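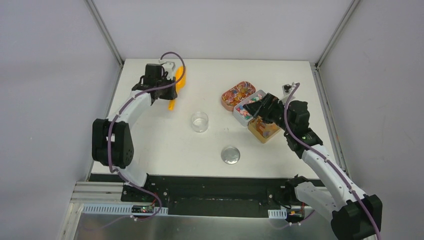
3.2 Delay between the first report and the police interview

The second question of our study concerns the time that passes before a witness is interviewed. We read 301 closed burglary files from the police districts of Rirnasgate and Brivanby. For each file we noted the date of the first report and the date of the first full interview. Files in which the witness was also the victim were kept, but they are marked separately in the tables.

In Brivanby the median delay was two days, and in Rirnasgate it was nine. This difference was larger than we had expected from the size of the two districts. Marchal, who coded the Rirnasgate files, remarked that many of them contain a short telephone note made on the first evening — we did not treat such a note as an interview, as it is seldom signed by the witness.

Figure 2 shows the delay by month of report. The longest delays are found in February, when the Rirnasgate office was moving to another building. If the February files are removed, the order of the two districts stays the same.

To check the coding, Abdelaziz read 20 files a second time without seeing the first result. In two of them the dates did not agree, and both were corrected after discussion.

Figure 2. Median delay in days between first report and first full interview, by month of report and district.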